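3. Surface Wear on Shared Worktables

Figure 1 belongs with the group of surfaces we coded as "wood-look, warm tone."

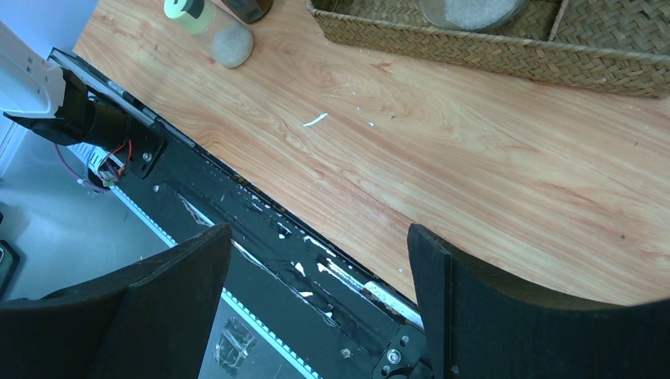 Figure 1. Tabletop with an orange-tan wood-grain surface and a scuffed black rail along one side.

3.1 Why tabletops were studied

Most earlier work on furniture in shared buildings has looked at chairs. Chairs break in ways that are easy to record: a leg comes loose, a seat splits, a caster falls off. Tables tend to stay in service much longer, and the decision to replace one is usually made on looks. A building manager sees a dull patch or a stained corner and puts the table on a list. The structure underneath may have many years left.

We wanted to know which kinds of surface change led people to ask for a new table. The study took in 16 sites run by Skovemau, a company that leases workrooms, craft rooms and small labs by the month. All of the sites use the same booking system and the same maintenance log, so requests could be compared without much cleaning of the data. The log held 3,496 entries that mentioned a table. Entries that dealt only with moving a table from one room to another were kept in the file but left out of the coding.

3.2 Coding the requests

Each entry was read by two coders and given one main code: scratch, stain, edge damage, swelling, loose part, color change, or other. Where an entry mentioned more than one problem, the first problem named was taken as the main one. This rule is crude, but in a test on a small batch of entries it agreed well with a slower method in which the coders ranked the problems by how much space each took up in the text.

Disagreements were settled by a third reader, Khanyisile Swanepoel, who had not seen the first two codes. Most of the trouble came from the word "marked," which staff used for scratches, stains, pen lines and water rings alike. Entries with no other detail than "marked" went to "other." A stricter reading would have made that group smaller and the stain group larger.

We also recorded the color and pattern of the surface when the log gave it. Staff used their own words for this. "Honey," "oak," "orange wood" and "light brown" all appear, at times for tables bought in the same order. We put these under one heading, wood-look, warm tone. Gray and white surfaces were kept apart from each other. Plain black surfaces were too few to report on.

3.3 Cleaning practice

Two cleaning routines were in use. Sites in the first group wiped tables once a day with a mild soap solution and a cotton cloth. Sites in the second group used Dikier, a spray cleaner, after each booking. The contract cleaner, Msimang, supplied staff to both groups and trained them with the same printed sheet, which covers tabletops in a single paragraph and does not mention edges, rails or other parts fixed to the table.

That gap showed up in the log. Fixed parts such as clamps, rails and cable trays were often named in complaints about dirt, even when the tabletop itself was said to be clean. Cleaners we spoke with told us they wiped "the flat part" and left the rest to whoever had booked the room. The people who booked the rooms said they took it to be the cleaners' job. Skovemau changed the sheet in September, after our data had been pulled, so the effect of the change is outside this paper.

3.4 Rub test

To check whether the log reflected real differences between surfaces, we ran a simple rub test on sample boards. The boards were supplied by Trinetti, cut from stock sheets, and came in three finishes: wood-look, plain gray and plain white. A weighted pad covered in cotton cloth was drawn back and forth over each board. We stopped at 2,000 strokes, looked at the boards under a lamp set low to one side, and then went on to 4,000 strokes and looked again.

At the first stop, the coders could pick out the rubbed area on the gray boards without help. On the white boards they could find it only when the lamp was on. On the wood-look boards they did no better than chance. At the second stop the rubbed area was plain on both the gray and the white boards. On the wood-look boards it could be found with the lamp on, though the coders said it took some time, and they tended to point first at darker lines in the printed grain.

The direction of rubbing mattered on the wood-look boards only. Strokes that ran with the grain were harder to find than strokes that ran across it. We had not planned to test this and have only a few boards of each kind, so the result should be treated as a lead for later work.

3.5 What the log and the test show together

Scratches led the list of requests for gray and white tables. For wood-look tables, edge damage came first and scratches were well down the list. This fits the rub test. A pattern with lines in it hides fine lines made by wear, and the eye then goes to places where the pattern stops – the edges, the corners, and the areas next to fixed parts.

There is another way to read the same figures. Wood-look tables were more common in the craft rooms, where people expect some wear and may be slower to report it. We could not separate room type from finish with the data we had. Two sites had both kinds of finish in the same type of room, and there the order of complaints was the same as in the full set, but two sites are not enough to settle the question.

The age of the tables is a further weak point. Purchase dates were missing for the older stock, and some tables had been moved between sites more than once. We used the date of the first log entry as a stand-in. A table that gave no trouble for years would look newer than it was under this method, and the better finishes would be affected most.

The log was closed to new entries for this study in November 2020. Section 4 turns to the cost of replacing edge strips on their own compared with replacing the full top.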